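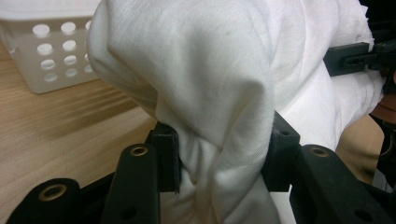
What is Cletomura looking for this November?
Clean white cotton: T-shirts, towels, pillowcases and plain pieces of cloth, in any size, also with small holes or a torn hem.

DURLOW, 10 November 2025 – Cletomura, the textile reuse workshop of Durlow, announces today the opening of its winter collection of white cotton. The collection will last until the end of the month and is open to households, hotels, schools and sports clubs of Durlow and the neighboring town of Dilton.

White cotton is the material the workshop receives the least and needs the most. It can be dyed in any color, it can be cut into cleaning cloths for painters and printers, and the better pieces can be repaired and worn again. Last winter the workshop received 268 bags of mixed clothes, but only 4 of them contained white cotton alone. For this reason the sorting took a long time, and many white pieces arrived already stained by the dark clothes which traveled in the same bag.

"We ask the people to make one bag only for the white," says Rui Veloso, coordinator of the collection. "It is a small work at home and it saves to us a very big work at the table."

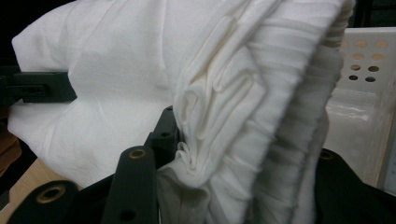 White cloth, gathered into folds.

Donors are kindly requested to follow these indications:

Wash the pieces and let them dry completely before putting them in the bag. A piece that is still damp can spoil the whole bag in a few days.

Do not iron. It is not necessary, and the pieces will be washed again at the workshop.

Fold the big pieces, such as sheets and large towels. Small pieces can be gathered by hand and put in the bag as they are.

Leave the buttons and the labels. The workshop removes them and keeps the buttons for its repair classes.

Please do not bring curtains, mattress covers, wool or anything with a plastic print. Socks are accepted in pairs.

The bags can be left at the Cletomura workshop, in the old Frade spinning mill, a building of 1915 that still has its original loading door on the canal side. Donors should use this door and not the main entrance, where the stairs are narrow. Bags of up to 120 liters are accepted. For larger quantities it is better to write first, so that a trolley can be prepared.

On the sorting table every piece is opened, looked at on both sides and placed in one of three groups: to wear, to dye or to cut. The pieces to cut are gathered in bundles and go to small businesses in Dilton that have asked for them. The pieces to dye will be used in the November classes, which are free for persons who bring a bag.
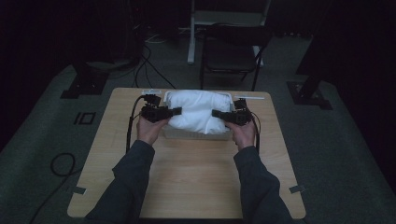
Severino Marín wrote to the workshop that after the last collection he continued to keep a separate bag for white things behind the bathroom door, that it fills faster than he expected, and that he would like to know if old tea towels with a colored border are also good. They are, if the border is narrow. It will be cut away and the rest of the towel will be used.

The dyeing classes have limited places and registration is made at the workshop, in person, when the bag is delivered. Children can attend together with an adult. Participants are advised to wear old clothes and to bring rubber gloves in their own size.

About Cletomura
Cletomura collects, sorts and repairs used textiles in Durlow. It also offers classes in mending and dyeing in the Frade mill.

Press contact: Rui Veloso, Cletomura, Frade mill, canal entrance, Durlow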